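Do we really need another app to tell us when fruit is ripe?

Every February the same kind of product lands in my inbox, and this year it was Clemeo. You point your phone at a pear, wait a moment, and get a score out of 100. Anything over that magic line of yours is ready to eat. The company wants $14 a month for this.

I tried it for 2 weeks. It gave one pear three different scores depending on which window I stood near. My thumb, pressed gently beside the stem, gave me one answer and charged me nothing.

Fans will say I'm missing the point. Mélanie Morin, who writes the Stedard newsletter, argued last month that most shoppers never learned to choose fruit and an app is a friendly place to start. Maybe. But I learned by buying bad melons, and I doubt a number on a screen teaches the same thing. What do you do when the battery dies in the produce aisle?

I'm also tired of the waste argument. Clemeo says people throw out less when they know what's ripe. I throw fruit out when I buy too much of it, usually because the store sells plums only in a big bag. Fix the bag and I'll listen.

And then there is flavor, which the score leaves out completely. A supermarket apple can be crisp, shiny, perfectly ripe and taste like damp paper. I'd pay for a warning about that.

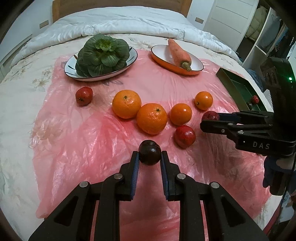 Until someone sells me one, I'll keep squeezing pears and asking the man at the farm stand what came in that morning. He's been wrong a few times. He usually throws in an extra peach the week after.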